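4.2 Footfall claims and the leisure anchor

The case for the Lulport redevelopment rested on a single idea, repeated in every planning paper we read: that a cinema and a row of restaurants would bring people in during the evening, and that those people would come back in the daytime to shop. The first half of the claim is easy to believe. The second half is what the public money was spent on, and the evidence for it is thin.

The developer, Heffernan, reported 3497 visitors through the north entrance on the opening day of the leisure block. That number has since appeared in brochures, in a council newsletter and in at least one bid for further funding. It comes from a beam counter, which records a person leaving for the parking lot and returning for a forgotten coat as two more visits. We asked for the raw counts and were given a summary sheet. The sheet does not say whether staff were removed from the total, or whether the counter was the same model used in the year before the block opened.

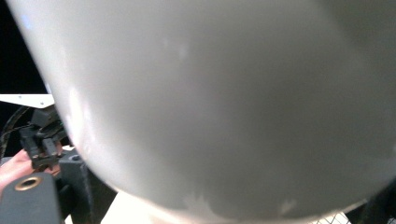
Opening days are also poor guides to ordinary trade. Ballis, a center of similar size with no cinema at all, saw a comparable jump when it reopened its food hall, and was back to its usual level by July. Hegarty's earlier study of Ballis treats this as a novelty effect and we see no reason to read Lulport differently. If anything, the Lulport opening had more going for it, with free parking and a street market on the same day.

Our own survey was meant to test the link between evening and daytime visits in a more direct way. We spoke to 622 adults at the two centers and asked each of them what they had bought, where they had eaten, and when they had last come in without a plan to eat or see a film. Interviews were held at tables in the seating areas, at the visitor's own pace. Respondents often had purchases with them and referred to these when answering, which helped with recent spending but may have pushed people toward talking about goods over services.

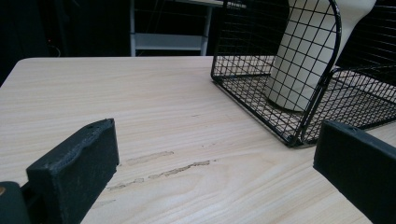

Figure 3. Wear in the finish of a light wooden table top.

The results do not flatter the leisure-anchor argument. Evening visitors at Lulport were happy with the cinema and, for the most part, with the restaurants. Asked about the stores, many could not name one they had used since the block opened. Those who could tended to name the supermarket or the pharmacy, both of which were there long before the redevelopment and would presumably have drawn the same people anyway. Only 29 respondents said that an evening visit had led them to return in the daytime to shop. Even this small group should be handled with care, as the question invites a polite yes.

It may be objected that shoppers are bad at explaining their own habits. We accept that. But the objection cuts both ways – the developer's own satisfaction survey, which asked visitors if they were "more likely" to shop at Lulport, depends on exactly the same kind of self-report and is worded a good deal more generously. More likely than what, and by how much, was never asked. 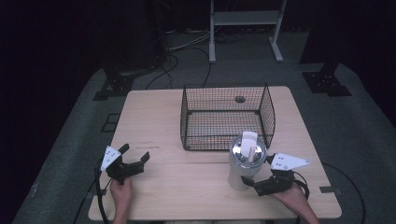 4.3 Rents, vacancies and what counts as "let"

A second strand of evidence often cited for the scheme is the vacancy rate. Heffernan describes the retail floors as nearly full. Walking the floors gives a different impression, and the gap is mostly a matter of definition. Units on short licenses are counted as let. So are units used for storage by a neighboring tenant, and so is one long frontage covered in printed vinyl showing a store that has not signed a lease.

Rents tell us more, where they can be found. Three tenants who moved from Wirnthorpe to Lulport agreed to show us their terms. All had a long rent-free period followed by a rent tied to turnover. There is nothing wrong with such deals, and small retailers may be better off under them. They do mean that a unit described as let may be bringing in very little, and that the income forecasts given to the council in 2000, when the first version of the scheme was drawn up, have no real bearing on the present one. It is odd to find them still being quoted.

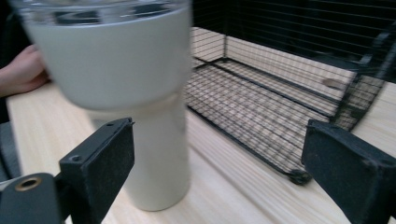
Figure 4. Cream-white tumbler with a clear lid, held close to or on a wooden table.

Wirnthorpe itself deserves a mention. Its vacancy rate rose in the same period in which Lulport's fell, and the two centers share much of a catchment. None of the impact reports we reviewed looked at whether the Lulport gains were simply Wirnthorpe losses. Áine Hegarty raised the point in her written response to the council, dated Apr 22, 2018, and received an acknowledgment but no reply on the substance. Until tenant moves between the two are properly traced, any statement about net new trade in the area is a guess, and our survey cannot turn it into anything firmer.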